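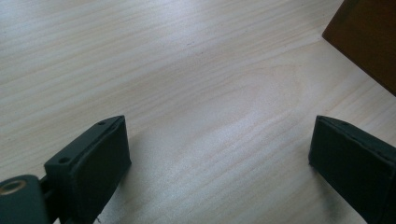 The table top, pale wood or something like it.

Display cases: felt, no felt, or give up?
Boxes, Frames and Cabinets > General
Page 1 of 1

mudlark_ish
Joined: February
Posts: 567

Right, the table is cleared and I've run out of excuses. I have a display box to fill and I would like opinions, which I will then ignore in the traditional manner.

The box is the one I got from Selleck, the shop that used to be a bank and still has the bank's opening hours. Cherry coloured frame, glass lid, little brass clasp at the front. Inside there's one big compartment with small square ones along the top and down both sides. I want it for my thimbles, with the larger bits of clay pipe in the middle.

Questions are as follows. Do I put felt in it? Do I stick things down? And is there any way of arranging thimbles that doesn't look like a dentist's tray?

oldputty
Posts: 3696

No felt. Felt is where moths go on holiday.

Also don't stick anything down. You will change your mind within the week and then you'll be on here asking how to get glue off a thimble, and I'll have to find the old thread.

Is that table pine?

mudlark_ish

It was sold to me as "light wood effect", so make of that what you will. It came from an office clearance.

Pictures of the box later when I've found the glass cloth.

quarterinch
Posts: 1204

Disagree with oldputty about the felt, as I have on every subject since I joined. Thin felt, cut a hair under size, dropped in and not glued. Thimbles on bare lining skate about every time somebody shuts a door. Moths like wool. Buy the acrylic stuff and they'll starve.

oldputty

Acrylic felt pills. In two years it looks like a bus seat.

quarterinch

So change it in two years. It's a bit of felt, not a roof.

mudlark_ish

Got the box out. Carry on bickering, I'm finding it useful.

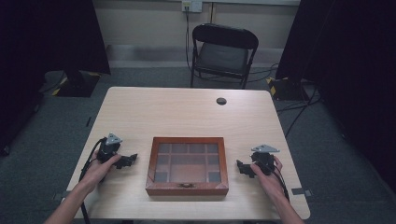
The box, lid down, nothing in it yet.

Gajewski_Fan
Posts: 88

Nice box. Mitres look all right from here, which is more than I can say for mine. I've got a Wandonard with the same sort of layout and the dividers lift out. Do yours? If they do you can lose a couple and get something longer in down the side.

My old woodwork book by Gajewski says to wax the inside of the frame so the lid doesn't drag. I've done it and can report that the lid drags, but smells lovely.

mudlark_ish

They don't lift out. I pulled at one as hard as I dared and it made a noise, so we've agreed to leave each other alone.

Noted about the wax.

tinlid
Posts: 341

Can I be the one to say it? Thimbles in a flat case are a waste. You're looking down on the tops of them and all the pattern's round the side. They want a shelf, or the case wants to go up on the wall so you see them end on, and then they fall out. I went through all this with egg cups.

quarterinch

Lie them on their sides then.

tinlid

They roll.

quarterinch

Not on felt they don't.

oldputty

I see what you did there and I don't like it.

If it must go on the wall, cut little cradles out of card and line those. Leave the cases themselves alone. And check what the hinges are screwed into before you hang anything off it. I had a Skuleck case come down on the stairs at night, over 4 kilos of it, and I have never moved so fast in slippers.

mudlark_ish

It isn't going on the wall. The wall is plasterboard and optimism. It's staying flat, on the chest in the hall, where people can put their keys on it.

I've cut a trial bit of felt for one of the small squares (green, it was what I had). I will admit it looks smart. I will also admit it has already collected a hair.

tinlid

Green with clay pipe will look like a snooker hall. Try a grey or a dull blue. Or leave the middle bare and only line the small ones, the lining you've got is a decent brown as it is.

mudlark_ish

That last one is a good idea and I'm annoyed I didn't have it.

While I'm clearing up, the other thing I've got on the go is a picture frame, glossy, more orange than the box, glass already in. I'd half thought of putting it in the hall above the chest so the two sort of match. They don't match. One's cherry and the other's marmalade. There's also a pale scuffy mark on the border, down one side, and I don't know if it's the finish gone or something that's got on top of it.
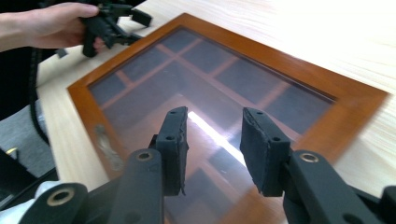
I'd rather not strip the lot for the sake of one mark. And the glass reflects everything going, so whatever I put in there I'll mostly be looking at the ceiling. Is non-reflective glass worth the money or is it one of those things people say?

oldputty

Try white spirit on a rag first, in a corner, gently. If the mark goes it was on top. If it stays, a touch of coloured wax and don't look at it too closely. I wouldn't strip it either. That sort of shiny orange finish comes off like toffee and you find it on your elbows in February.

quarterinch

Agree with oldputty. Somebody write down the date.

Gajewski_Fan

Oct 28, 2023. Done.

Non-reflective glass: worth it opposite a window, otherwise no. Mine cost more than the frame and the picture together and it's a picture of a goat.

tinlid

Hang it somewhere else and you won't have to match anything. Landing?

mudlark_ish

Landing's full of egg cups. Not really, but I felt for you.

Plan so far: felt in the small squares, grey if the market has it, bare in the middle, nothing glued. White spirit on the frame once I've opened a window. I'll put the pipe stems in tonight and see if they look like anything.

oldputty

They'll look like pipe stems. Biggest at the bottom.

quarterinch

Biggest at the top.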